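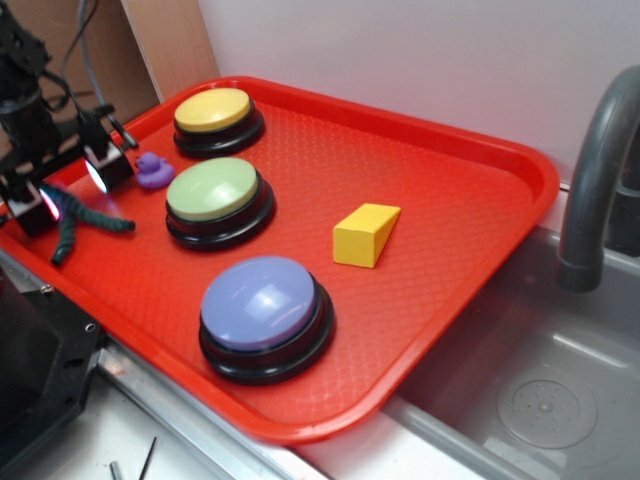 질문: 놀이 쟁반 꾸러미는 한 번에 며칠까지 빌릴 수 있나요?
답변: 기본 대여 기간은 2주이고, 다음 예약이 없으면 한 주 더 연장하실 수 있습니다.

베라르홀름 장난감도서관 3월 운영 모임 회의록

일시: 화요일 오전 10시
장소: 도서관 안쪽 놀이방

비가 꽤 오는데도 많이들 와 주셔서 시작부터 방이 북적북적했습니다. 따뜻한 보리차와 귤을 가져다주신 분께 모두를 대신해 감사 인사를 드립니다. 위의 질문은 대여 창구에서 워낙 자주 받는 것이라, 지난달에 말씀 나눈 대로 이번 회의록부터 맨 앞에 싣습니다.

1. 지난 회의록 확인
고칠 곳 없이 그대로 받아들였습니다. '페시스' 퍼즐 상자의 빠진 조각은 아직 못 찾았고, 혹시 댁에 섞여 들어간 것이 있는지 한 번만 더 살펴봐 주시기를 부탁드립니다.

2. 대여 현황
등록 가정은 342가정이고 지난달 대여는 60건이었습니다. 겨울치고는 반가운 숫자라며 다들 좋아하셨어요. 반납이 늦어진 것이 31건 있었는데, 방학과 감기가 겹친 때라 이번에는 따로 연체 안내를 드리지 않기로 했습니다.

3. 빨간 쟁반 꾸러미
오늘 이야기가 가장 길었던 안건입니다. 테두리가 올라온 빨간 플라스틱 쟁반에 노랑, 연두, 보라 둥근 버튼 세 개와 작은 보라색 고무 오리, 구부러지는 짙은 색 장난감, 노란 쐐기 모양 블록을 함께 담는 구성입니다. 바닥에 잔잔한 마름모 무늬가 있어 손끝으로 만져 보는 재미가 있다는 의견이 나왔고, 오리와 보라 버튼의 색을 짝지어 보는 놀이를 안내 카드에 넣자는 말씀도 있었습니다. 정말 좋은 생각이지요! 블록이 하나뿐이라 아쉽다는 분도 계셨지만, 우선 이대로 내보내고 빌려 가신 가정의 이야기를 들어 보기로 했습니다. 꾸러미 이름은 '티멜'로 정했습니다. 다른 이름도 여럿 나왔으나 아이들이 부르기 쉬운 쪽으로 마음이 모였습니다.
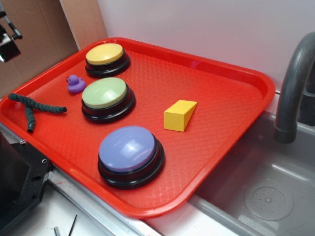

4. 세척과 보관
고무 오리는 반납될 때마다 미지근한 물로 씻고, 버튼은 물에 담그지 말고 꼭 짠 천으로 닦습니다. 구부러지는 장난감은 어떻게 닦는 것이 좋을지 의견이 갈려서 다음 모임까지 각자 알아 오기로 했습니다. 쟁반은 창가 쪽 아래 선반에 세워 두자는 의견이 많았어요.

5. 물품 구입
유소프 문구점에서 안내 카드용 두꺼운 종이 40장을 사기로 했습니다. 카드 글씨는 지난번보다 조금 크게 써 주십사 하는 부탁이 있었습니다. 저도 돋보기를 찾던 사람이라 크게 고개를 끄덕였답니다.

6. 기타
놀이방 커튼 한쪽이 뜯어져서 집에 재봉틀이 있는 분이 가져가 고쳐 오시기로 했습니다. 봄맞이 나눔 장터 이야기도 잠깐 나왔는데 시간이 모자라 다음 달로 넘깁니다.

회의는 거의 정오가 다 되어 마쳤습니다. 다음 모임도 같은 요일, 같은 시간입니다. 귤이 조금 남아 창구에 두었으니 오가며 드세요.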